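Promusine Opens Orders for Cell Planning Package

Buyers can size, price and test a handling cell before hardware is committed

Promusine today opened orders for its Cell Planning Package, a fixed-scope service for food handlers preparing a first purchase of robotic picking equipment. Delivery of the first reports is scheduled for September.

The package covers 2 arm and gripper combinations selected by the buyer. Each is run in simulation against the buyer's own product list, up to 330 items, with 300 pick attempts per item. Output consists of a reach study, a cycle time estimate and an itemized budget — arm, gripper, mounting, guarding, spares and integration hours on separate lines.

Pustotwood, a produce packer, used the pre-release version to compare quotations for its Putside site. The company revised its equipment budget before issuing a purchase order and moved funds from spare arms to gripper fingers.

Integration partner Van Wijk will supply installation pricing for the reports. Quoted prices are held for 98 days from the date of issue. 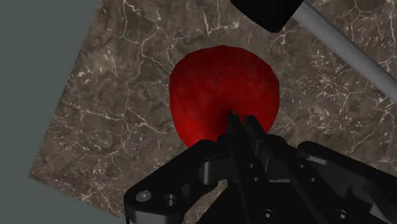
Simulated view of a gripper at a red apple on a marble tabletop. Rendering: Promusine.

Reports are delivered as a PDF with a spreadsheet of all budget lines. Travel, site surveys and electrical work are excluded and quoted on request. Orders are accepted through the Promusine sales desk.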